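Home | Module outline | Handouts | Reading | Contact
Last updated 17th October

Packaging and Shelf Life: Handout 6
Why food goes off, and what a wrapper can do about it

Last session we finished with the Fliltcombe apple store and the question of why fruit picked in July is such a different problem from fruit picked later on. Keep that in your heads, as we'll come back to it. Today is my favourite part of the module, the wrapper itself, and I hope by the end you won't be able to walk past a vending machine without stopping to squeeze things.

Start with what we are fighting. Dry foods such as crisps, crackers and puffed corn have very little water in them, so microbes hardly get a look in. What spoils them is water coming in (they go soft) and oxygen getting at the oil (they go rancid). Fresh leaves have the opposite trouble. They are full of water and want to lose it, and they are still alive! A picked lettuce goes on breathing, using up oxygen and giving off carbon dioxide, heat and moisture. Seal it tightly in the wrong film and it runs out of oxygen, and then you get that sour, swampy smell most of us have met at the back of the fridge.

So one food wants a wall and the other wants something closer to a curtain. Nearly everything in this handout follows from that.

The wall first. A typical crisp bag is a laminate, which just means layers stuck together. The outside layer takes the print. The middle is often a plastic film with a very thin coat of aluminium, and it does most of the work against light, oxygen and water vapour. The inside layer melts at a fairly low temperature so that the bag can be sealed with hot jaws. It weighs next to nothing, and I think it is one of the cleverest things in the kitchen.

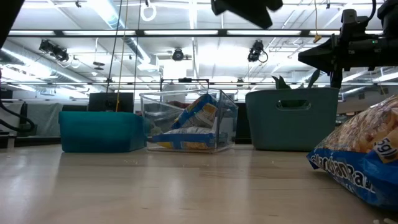
The gas inside matters as well. Makers usually flush the bag with nitrogen just before the last seal is made. People grumble that they are paying for air, but the puffed-up shape cushions the contents on the lorry, and the nitrogen pushes out most of the oxygen that would turn the oil. When the Hakevach trial compared flushed and unflushed packs of the same cracker, the tasting panel could pick out the unflushed ones after 12 weeks. The flushed ones were still being described as fresh – a lovely clear result, and you'll find the full table in the reading pack.

Now the curtain. Films for salad and herbs are chosen for how quickly they let gases through, and sometimes they have tiny holes made in them by laser. The aim is to match the film to the breathing rate of the leaf. Spinach breathes fast and a whole cabbage breathes slowly, so a film that suits one can ruin the other. Temperature upsets all of this. Warm leaves breathe much faster, but the film hardly changes, and a bag that was well balanced in the chiller can be in trouble by the time it gets home.

The Carrilho notes put this very well and are worth reading twice. Skip the section on glass for now.

Seals. Most packs that fail do so at the seal, and a crumb trapped in the join is enough. At the Prollness packing line they pulled 700 bags for leak testing, holding each one under water in a vacuum chamber and watching for bubbles. It's a very satisfying thing to watch, and we'll do a small version with a bell jar next time if the pump behaves.

A word on date labels, as they come up every year. "Use by" is about safety and goes on foods that could make you ill. "Best before" is about quality. A cracker past its best before date may be soft and a bit dull, but that is a different matter from chicken past its use by.

For next time

Read the Hakevach table and the first 2 sections of Carrilho.

Find one dry food and one fresh food at home and look hard at the wrapping. Is it shiny inside? Does it stretch? Does it mist up? Write half a page on what you think each layer is there for. Guesses are very welcome, and wrong ones often give us the best discussion.

If you have kitchen scales, weigh a cracker, leave it out on a saucer overnight and weigh it again. Bring your numbers – we'll plot them all on one graph and see what the damp houses look like.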